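换了索引之后,旧笔记的检索终于能用

我的纸质笔记从读研时开始攒,到上个月清点是 43 本,A5 横线本占大多数,中间夹着几本尺寸不一的方格本。早年的编号方式是按购买顺序写在书脊上,所以编号和内容之间没有任何关系。要找一条关于胶合固化时间的记录,只能凭印象先猜年份,再一本一本翻。

去年 12 月我试过全部扫描。扫到第 17 本放弃了。手写体 OCR 的错误率高到没有检索价值,尤其是公式和中英混写的部分,而逐页校对的时间比重抄一遍还长。扫描件现在还留在硬盘里,只当备份用。

## 地址

现在的方案分两层,第一层是物理地址。每本一个两位数的册号,每页一个三位数的页码,合起来写成 `23-118` 这样的形式。页码手写在外侧下角,用 0.3 的针管笔。原来没有页码的本子全部补写,每本 200 页,补一本要二十多分钟,手会酸。空白页也编号,否则以后补写内容时地址会错位。

撕掉过的页不补号。有两本在早年被我撕过,残根还在,直接跳过。

册号贴在书脊下端,离底边两厘米。我先用了普通的不干胶标签,布面书脊上粘不牢,后来改成裁窄的美纹纸,字写在纸面上再压一层透明胶带。更换时不伤布面。

## 词条

第二层是词条。每个词条一行纯文本,字段之间用制表符分隔:词条名、地址、一句话摘要、日期。日期不确定就留空,不要猜。整个索引是一个 UTF-8 文件,目前 1,319 行,用 grep 就够,没有必要上数据库。

词条名的选择比格式难。我最初照着图书馆主题词的思路做,先拟一份受控词表,再往里归。做了三本就发现词表的粒度始终不对,“木材”太大,“云杉径切板含水率”又只会命中一次。后来反过来,先随手写词条,不限制用词,每录完五本统一排序一次,把同义的合并,合并掉的旧词保留成一行“见”条目,指向新词。这样词表是从材料里长出来的,合并的工作量也比预想的小。

Moushumi Navaratnam 看过初版之后提了一个意见:摘要里应当写结论,不写主题。“讨论了两种装订方法”这种摘要等于没写,检索到以后还是得去翻本子。照此改过以后,大概三分之一的查询在索引里就能直接得到答案,不必再取原件。

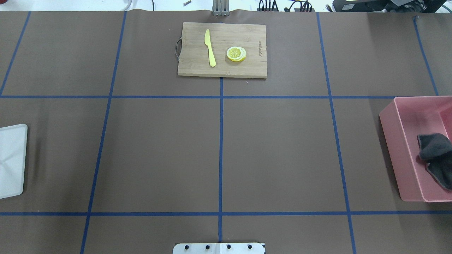
牛皮色纸面与深蓝胶带分格。

排序这一步有个细节。中文词条按 Unicode 码位排,结果对人来说基本是乱的;按拼音排需要处理多音字,“重复”和“重量”会因为工具不同落在不同位置。我最后用的是笔画序,首字笔画相同再比第二字。它的好处是结果稳定,和读音无关,打印出来装订以后也能手工查。缺点是写脚本时要带一份笔画表,繁体字和异体字要单独核对。

打印稿用 9 磅宋体,双栏,单面。双栏时摘要超过二十个字就会折行,所以录入时顺便限制长度。折行不影响检索,只影响翻阅速度。纸用的是 80 克的 Rulden,背面不透字,但切边偶尔有毛刺,进双面器会卡,这也是改成单面的原因之一。

## 几处没有解决的问题

图。笔记里有不少草图,有的占整页,没有可以抽取的文字。目前的办法是给每张图写一个以“图”开头的词条,后面跟对象名称,比如“图:燕尾榫角度”。能找到图,但没法按形状找。

跨页的论证。有些内容断断续续写了几个月,散在三四本里,索引只能给出一串地址,顺序关系丢失。我试过加一个“续”字段,录了两周后取消,维护成本太高,漏一处整条链就断了。现在改为在原件页边用铅笔写下一处的地址,索引里只收起点。

还有信件。Shona Rutherford 寄来的几封信夹在不同的本子里,信纸本身没有页码。暂定跟随所夹页面的地址,加后缀 a、b。如果以后信件单独归档,这批地址都要改。

Dierckx 的那套卡片柜我也考虑过,抽屉导轨很好,但卡片一旦离开原位就没有校验手段,而文本文件可以做 diff。每录完一本我提交一次版本,提交说明只写册号。错录过一次整本的册号,把 31 写成了 13,用一条 sed 改回来,再抽十条对照原件,没有发现遗漏。

剩下六本还没录,都是方格本,字小,铅笔写的居多,其中两本的铅笔迹已经开始蹭花。打算先录这两本。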